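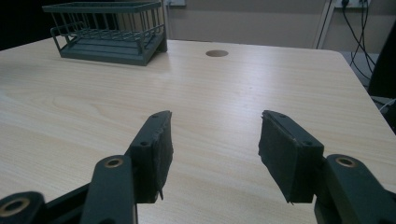

Table at home, October.

I have been going to watch Kitham play basketball for a few years now, long enough to have a regular seat and opinions about the heating. They play in the second tier of our regional league, in a sports hall that holds 300 if people sit close together. Most weeks they don't have to.

The question I keep being asked at work, by the two or three people who know I go, is whether they will go up this season. I don't think they will, and the reason is rebounding.

Last season Kitham lost ten games. I keep my own notes, in a spiral pad, and in eight of those ten they were beaten on the offensive boards. The away game at Lovcombe was the worst of them. Kitham shot well that night, led by nine at half time, and then spent the third quarter watching Lovcombe miss and get the ball straight back. One possession had four shots in it. The fourth went in, and after that you could see the heads drop along the bench. They lost by six.

The club's answer over the summer was to sign another guard. He is a good player. He can handle the ball under pressure and he has a better outside shot than anyone they had before. But they already had two guards who could score, and he is not going to get in front of a big centre and keep him off the glass. The starting centre is the same one as last year, a year older, and behind him there is a forward who is really a tall winger. When the centre picks up two early fouls, which he does a lot, they go small and hope.

I should be fair about the scoring, because it has been good. Going small means they run, and when they run they are the best side in the division to watch. They have scored 882 points so far by my pad, and I doubt many teams at this level can match that. The home game against Skonetti (named after the building firm that pays for the shirts, not a place, as I had to explain to my brother-in-law) was 31 to 12 after the first quarter. Skonetti looked as if they had got off the bus five minutes earlier. It finished a lot closer than that. Skonetti put their two biggest players on together after the break and Kitham had no answer to it except to keep shooting.

That is the pattern for me. When the shots drop they look like champions, and when they don't there is nothing underneath. A side that rebounds can have a bad shooting night and still win an ugly game. I can remember one ugly win from Kitham in the last twelve months, and that was against a team with seven players.

What I would do is fairly dull. I would start the tall winger next to the centre and bring one of the guards off the bench. It would cost them some speed in the first quarter, but it would keep the centre out of foul trouble, as he wouldn't be the only one putting a body on people. I would also stop sending three men up the floor the moment a shot leaves the other team's hands. Two is enough. The third is needed under the basket, where at the moment there is often just the one tired man with his arms up.

I have seen it suggested on the supporters' page that they should play zone. I'm not keen. It is harder to box out from a zone when you don't have a man to find, and they had enough trouble last winter finding the men they did have. They tried it for a few minutes against Skonetti and gave up two corner threes and a put-back.

The other thing is free throws. They are no better than average there, and in tight games that adds up.

Next up is Lovcombe at home, an evening game with a 7.30 start. Lovcombe have kept the same front line that did the damage last season, so it is a decent test. I would take a narrow loss if it came with some effort on the boards, though I realise that is not how most people in the hall will see it.

Tickets are still on the door, cash or card. The car park behind the hall is closed while they resurface it, so use the one by the Yu restaurant and walk up. I got bus 38 last time and it was fine going, but the last one back leaves before the end if there is overtime.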